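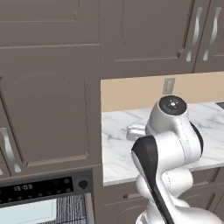

White marble worktop, soft grey veining, between taupe cabinets.

January, bench notes, stain and sealer tests for the Achterberg kitchen

Started 8.20. Workshop cold, so the slabs went next to the heater overnight and were moved back to the bench before anything was put on them. Surface felt the same temperature as the bench by the time I started.

The question from Achterberg is still the one from before Christmas: honed or polished, and which sealer. They cook a lot, they have children, and they have been told by someone that marble can be made stain-proof. I have said no to that twice. What we can give them is time, meaning how long a spill can sit before it leaves something behind. Sealer slows down oil and coffee. It does very little about acid. They need to see that on a real piece of stone before they sign, so the plan is to hand over a set of offcuts with the marks left in.

**Pieces**

All cut from the same offcut, the long one with the repaired corner. Honed pieces are the 100 series and polished are the 200 series, numbers in pencil on the back. Odd ones have a notch on one edge so we can tell them apart face up.

- 101 and 201: no sealer
- 102 and 202: Petard, two coats
- 103 and 203: Skestau, two coats

The polished ones were finished with the Gallus pads, wet, down to the finest in the set. The second finest pad is worn on one side and was leaving a faint swirl. I swapped it for the spare and went back a step. Please don't put the worn one back in the box, it is on the windowsill with tape round it.

Petard went on with a cloth, left ten minutes, wiped, then again after an hour. Easy to use. It does smell, and the door had to be open, which didn't help the heating. Skestau is water based and nearly odourless but it wants wiping off sooner than the leaflet says, at least in here. On 203 I left it the full time and got a hazy patch in the middle which took a lot of rubbing to shift. On 103 I wiped early and had no haze at all. Both were left two nights before testing.

Neither one changed the colour that I can see. Petard may have darkened the grey veins very slightly on 102 but I wouldn't swear to it, and under the strip light it goes away completely.

**Water drops**

Quick check first. One drop on each piece, watched with the clock.

101 went dark under the drop almost straight away. 201 took longer, the polish closes it up a bit. Both Petard pieces held a round bead for the whole time I watched. 103 held a bead but it was flatter. 203 beaded well except where the haze had been, where the drop spread out. So either I rubbed the sealer back off there or it never went in properly. I did not redo it. It is useful to know what a bad patch looks like, and a fitter in a hurry will make one sooner or later.

All the drops dried without a mark.

**Oil**

Ordinary sunflower oil, one small spoon, spread to the size of a coin. Wiped at 10 minutes on the left side and left until the afternoon on the right.

Left side: 101 has a dark spot, clear edges. 201 has a lighter one. Nothing on any of the sealed pieces except 203, faint, again in the same patch.

Right side: 101 is bad, it has gone nearly through to the back edge where the piece is thin. 201 dark. 102 has a shadow you can only find by tilting it. 202 clean. 103 has a shadow, a bit stronger than 102. 203 marked where you'd expect.

I put a poultice on half of the 101 mark, bicarbonate and water mixed thick, film over the top, taped down. It will come off tomorrow. I have my doubts, oil usually wants something stronger, but it is what people have in the cupboard and they always ask.

**Coffee, wine, turmeric**

Coffee was the dregs from the morning pot. Red wine was the bottle left from the open evening, which had gone off, so take the wine result as a bit harsher than it would be from a fresh glass.

Coffee at one hour: a ring on 101, nothing worth writing down on the rest.

Wine at one hour: purple-grey mark on 101, fainter on 201. On the sealed honed pieces there is no colour left but there is a dull outline, and on 202 and 203 that outline is much more obvious because of the shine around it. That is etching. The sealer kept the colour out and the acid still got at the surface.

Turmeric mixed with a little water was the worst thing for colour, on everything. 102 and 103 both kept a yellow tint after washing with soap. It was lighter after lunch with the piece sitting in the window, so daylight seems to be taking it out. Left them there. Will look again at the end of the week.

**Lemon**

This is the one to show them. Cut lemon, face down, 3 minutes, then rinsed.

Every piece etched. On the polished ones you can see the shape of the slice with the segments in it, quite pretty really, and you can feel it with a fingernail. On the honed ones there is a pale patch that you find by looking along the surface towards the window. From standing height, looking straight down, I could not find the one on 102 without knowing where it was.

No difference between Petard, Skestau and bare stone. I did it a second time on the other end of 102 and 202 to be sure and got the same.

I tried bringing one back. For 202, the finest Gallus pad by hand with polishing powder and a wet cloth took most of the etch out, but it was slow and the spot is now slightly glossier than what is round it. For 102, a grey abrasive pad with water, light circles, done in the time it took the kettle to boil, and I can't find it now. It does take the sealer off with it so that spot needs another coat.

**What I'd recommend**

Honed, with Petard. The honed face soaks up more if left bare, the oil result shows that, but once it is sealed the gap is small and the repairs are far easier. Petard beat Skestau on oil and it forgives bad timing. If the smell is a problem for them, with the baby in the house, then Skestau, but I would want one of us to put it on and not leave it to the kitchen fitters. Resealing once a year to begin with, then go by the water drop test.

They also need to be told that the area by the sink will dull first whatever they choose. A board for cutting lemons will save them more grief than any bottle we can sell them.

**Left to do**

- Take poultice off 101 and note the result
- Check turmeric on 102 and 103
- Re-coat 102 where it was rubbed back, then oil on the same spot
- Hot pan test, not done. The ring is out on loan and I didn't want to use the camping stove indoors
- Edge profile: the sample edges were only sawn and eased, so these results are for flat faces only. The front edge gets more wear and we have nothing to show for that
- Order Petard, half a tin left
- New second finest pad for the Gallus set

Pieces are on the top shelf, face up, left to right in number order. Please don't wipe them down — the marks are meant to be there. Bench washed, lemon in the bin, wine poured away. Finished 4.45.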